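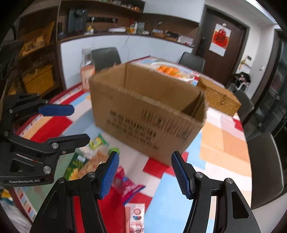
플레캄(Plekham) 소개

안녕하세요. 플레캄은 간식 상자를 싸서 보내는 작은 회사입니다. 과자와 과일을 종이 상자에 담아서, 멀리 사는 가족이나 기숙사에 있는 학생, 새 직장에 들어간 친구에게 보냅니다. 저는 대표 구드룬 노르딘(Gudrun Nordin)입니다. 이 페이지의 글은 제가 직접 한국어로 썼습니다. 한국어는 저의 모국어가 아닙니다. 어색한 문장이 있으면 너그럽게 읽어 주시고, 틀린 곳은 메일로 알려 주시면 고치겠습니다.

우리의 시작

제가 한국에 처음 왔을 때 어머니가 상자를 하나 보내 주셨습니다. 그 안에는 호밀 비스킷, 감초 사탕, 그리고 신문지에 싼 잼 한 병이 있었습니다. 비스킷은 많이 부서졌지만 잼은 괜찮았습니다. 저는 부서진 비스킷을 그릇에 쏟아서 숟가락으로 먹었습니다. 그날 저녁에 어머니에게 전화해서 한 시간 넘게 이야기했습니다.

그 후에 저도 상자를 싸기 시작했습니다. 처음에는 한국 과자를 고향에 보냈고, 다음에는 같은 어학당에 다니던 친구들의 상자를 도와주었습니다. 친구들은 무엇을 살지는 잘 알았지만 어떻게 넣어야 하는지를 몰랐습니다. 무거운 것을 위에 넣거나, 상자가 너무 커서 안에서 모든 것이 굴러다녔습니다. 저는 그런 것을 정리하는 일이 즐거웠습니다. 친구의 친구가 부탁하고, 그 사람의 회사가 또 부탁해서, 결국 사업자 등록을 했습니다.

플레캄이라는 이름은 할머니 댁 부엌 찬장을 부르던 우리 가족의 말입니다. 사전에는 없습니다. 할머니는 과자를 모두 그 찬장에 두셨고, 저와 사촌들은 그 문이 열리는 소리를 아주 잘 들었습니다.

식탁에서 하는 일

우리는 식탁에서 상자를 쌉니다. 창고용 작업대를 살 생각도 한 번 했습니다. 그러나 식탁의 높이가 저에게 맞고, 천을 깔면 봉지가 미끄러지지 않아서 그대로 쓰고 있습니다. 식탁보는 밝은 색을 좋아합니다. 일이 끝나면 식탁보를 걷어서 밖에서 털고, 얼룩이 있으면 바로 빨래를 합니다.

상자를 싸는 순서는 다음과 같습니다.

먼저 큰 상자를 열어서 식탁 가운데에 둡니다. 바닥에 테이프를 두 번 붙이고, 손바닥으로 안쪽을 눌러 봅니다. 바닥이 약한 상자는 쓰지 않고 종이 수거함에 넣습니다.

그다음에 주문서를 읽으면서 과자를 상자 옆에 모두 꺼내 놓습니다. 이때에는 아직 아무것도 넣지 않습니다. 꺼내 놓고 보면 색이 너무 비슷하거나 단맛만 많은 경우가 있습니다. 그러면 손님에게 연락을 드려서 짠 과자로 하나 바꾸어도 되는지 여쭤봅니다. 대부분의 손님은 좋다고 하십니다.

다음은 넣기입니다. 병과 캔은 바닥에, 네모난 과자 갑은 벽 쪽에 세웁니다. 가운데에 생긴 자리에는 사탕이나 젤리처럼 눌려도 괜찮은 봉지를 넣습니다. 감자칩 종류는 제일 위입니다. 봉지 안의 공기를 빼 달라고 부탁하시는 분도 계시지만, 그 공기가 과자를 보호하기 때문에 우리는 봉지를 열거나 구멍을 내지 않습니다.

마지막으로 편지를 넣습니다. 편지는 과자 위에 바로 올리지 않고 얇은 종이를 한 장 깐 다음에 올립니다. 손님이 직접 쓴 편지를 우편으로 보내 주셔도 되고, 내용을 메일로 보내시면 우리가 손글씨로 옮겨 씁니다. 저의 한글 글씨는 예쁘지 않습니다만 읽을 수 있습니다. 예쁜 글씨를 원하시면 주문할 때 "반(Văn) 씨 글씨"라고 써 주세요.

상자의 종류

제리에(Jerier) 상자
가장 기본이 되는 상자입니다. 과자만 들어갑니다. 한 사람이 며칠 동안 나누어 먹을 수 있는 양이고, 책상 서랍 옆에 두기 좋은 크기입니다. 시험을 준비하는 학생에게 많이 갑니다. 초콜릿을 넣을지 뺄지는 주문할 때 고를 수 있습니다. 8월에는 초콜릿이 녹기 때문에 쿠키와 쌀과자로 바꾸어 드립니다.

플린도프(Flindov) 상자
과자와 과일이 함께 들어가는 큰 상자입니다. 과일은 따로 작은 상자에 담고, 그 작은 상자를 큰 상자 안에 고정합니다. 겨울에는 귤이 제일 인기가 있고, 다른 계절에는 시장에 가서 보고 정합니다. 과일은 손님이 종류를 지정하실 수 없습니다. 이 점은 꼭 확인해 주시면 감사하겠습니다.

회사 주문
새로 들어온 직원이나 행사 손님에게 드리는 상자입니다. 한 번에 받을 수 있는 주문은 100상자까지입니다. 그보다 많으면 날짜를 나누어서 보내 드립니다. 상자 안에 회사의 카드를 넣을 수 있지만, 상자 바깥에 로고를 인쇄하는 일은 하지 않습니다.

우리가 고르는 간식

지금 우리 목록에는 39가지 간식이 있습니다. 이 목록은 계절이 바뀔 때 다시 만듭니다. 새로운 간식을 넣으려면 반 씨와 저, 2명이 모두 먹어 보고 둘 다 찬성해야 합니다. 저는 신맛을 좋아하고 반 씨는 신맛을 싫어해서, 레몬 사탕 하나를 결정하는 데에 한 달이 걸린 일도 있었습니다. 결국 그 사탕은 목록에 들어갔습니다. 반 씨는 지금도 그 결정을 후회한다고 말합니다.

포장이 아름다운 것보다 봉지의 이음매가 튼튼한 것을 먼저 봅니다. 유통기한은 보내는 날부터 2개월 이상 남은 것만 씁니다. 과일은 물론 예외입니다. 과일은 받으시면 빨리 꺼내서 접시나 바구니에 펼쳐 주세요. 상자 속에 오래 두면 아래에 있는 것부터 물러집니다.

알레르기가 있는 분에게는 재료 이름을 모두 적은 종이를 드립니다. 견과류를 뺀 상자도 만들 수 있습니다. 다만 같은 식탁에서 다른 상자도 싸기 때문에, 심한 견과류 알레르기가 있는 분에게는 우리 상자를 권하지 않습니다.

빈 상자에 대하여

상자를 받은 다음에 빈 상자를 어떻게 하는지 이야기해 주시는 손님이 많습니다. 고양이가 들어가서 나오지 않는다는 메일이 제일 많고, 겨울 양말을 넣어 두신다는 분도 계십니다. 가까운 곳에 사시는 분은 깨끗한 상자를 접어서 우리에게 다시 가져오셔도 됩니다. 튼튼하면 한 번 더 씁니다. 그래서 가끔 상자 옆면에 예전 글자나 바코드가 있는 상자를 받으실 수 있습니다. 새 상자를 원하시면 주문서에 적어 주십시오. 추가 요금은 없습니다.

함께 일하는 사람

구드룬 노르딘
주문을 받고, 시장에 가고, 상자를 쌉니다. 이 홈페이지의 글도 씁니다. 전화는 조금 천천히 말씀해 주시면 잘 알아듣습니다.

반(Văn)
간식의 재고를 관리하고 손글씨 카드를 씁니다. 전에는 빵집에서 일했고, 부서지기 쉬운 것을 넣는 일은 저보다 훨씬 잘합니다. 택배 기사님이 오시는 시간에 맞추어 마지막 테이프를 붙이는 사람도 반 씨입니다.

주문과 문의

오전 11시 전에 들어온 주문은 그날 싸고, 그 후의 주문은 다음 날에 쌉니다. 플린도프 상자는 과일을 사러 가야 해서 하루가 더 필요합니다. 명절 전에는 더 늦어질 수 있으니 미리 주문해 주시기를 부탁드립니다.

도착했을 때 부서진 것이 있으면 버리기 전에 사진을 찍어서 보내 주세요. 같은 간식을 다시 보내 드리고, 그 간식이 어느 자리에 들어 있었는지도 여쭤보겠습니다.

방문은 미리 연락하신 분만 가능합니다. 오시면 직접 간식을 고르고 식탁에서 함께 상자를 쌀 수 있습니다. 아이와 같이 오셔도 좋습니다. 주차할 자리는 없습니다.

문의는 홈페이지 아래쪽의 문의 양식을 이용해 주십시오. 한국어, 영어, 스웨덴어로 답장을 드립니다.

플레캄 대표 구드룬 노르딘 드림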